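Bench notebook — Virska gripper kit, trial unit
November, started 9:40 a.m.

Second session with the kit Simanjuntak sent over. The trial runs to the end of the month and then we either pay the invoice ($2,194 with the spare fingers, before shipping) or box it up. Kurniawati Gunawan did the mounting and I'm doing the notes. The question for us is whether it can handle a tea and coffee service for the Vetwood demo counter without somebody standing next to it all day.

Mounting was easy. The adapter plate matched our wrist and the screws supplied were the right length. Firmware updated on the first try. The manual is thin on cable routing: one drawing, and it's for a different arm. We left the long cable with plenty of slack so the wrist can turn, and I still want a clip or two on it before anyone runs it at full speed. 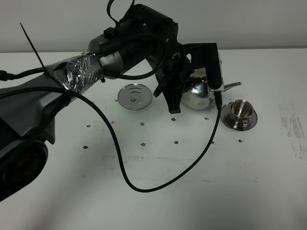 Force setting is a plain number from 1 to 100 in the Virska panel, with no units. Started at 40 for everything metal. The steel is polished and I expected slipping, so I want to go up in steps of 5 and write down each one, same as we did for the Gornau gripper in the spring. The panel doesn't save settings per object unless you name a profile first. Lost my first set that way.

Things to go through, in this order:

1. Zero the fingers. Close fully, press the zero button, open. Do it again after any power cycle, the kit does not remember.

2. Check the approach to the cups from the near side of the table, fingers open, handles toward the gripper. Keep the wrist camera view up while jogging. Both fingertips should stay in view the whole way in.

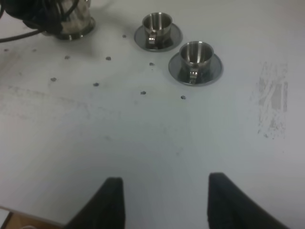
3. Lids. Take these slowly. The edge is thin and the knob is a smooth dome, so there are two ways to go at it and I don't yet know which one the kit prefers. The depth estimate in the Virska software also has to deal with a mirror finish, and their support page only says to "avoid highly reflective parts." That rules out most of what we own. Jog by hand for this step, auto approach off.

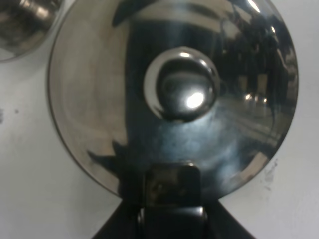

Wrist camera, finger pad at the rim of the lid.

4. Cup off the saucer and back. Use the slow speed profile. Saucers are light and a nudge is enough to shift one, so check its position before putting the cup back.

Kurniawati's comment on the pads: fine for a trial, but she would want a softer face for anything polished that customers will look at up close. Simanjuntak lists a soft pad set as part no. 463. Not in our box. Asked them for a price and for how long a set is supposed to last.

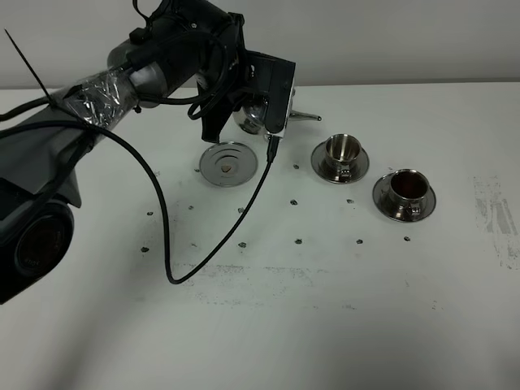

Anything with liquid in it stays out of the arm's path until we have the speed limits locked in the controller. At the moment they are only set in the panel, and the panel lets anyone change them. I'd call that the biggest mark against the kit so far, more than the price.

Still open:
— cable clips, and a better route along the forearm
— ask support whether zeroing can be made to survive a power cycle
— name profiles for cup, saucer, lid, pot BEFORE tuning
— compare the force steps against the Gornau sheet (Kurniawati has it)
— get the return terms in writing

Stopped at 12:15. Gripper left mounted, controller off, key in the drawer.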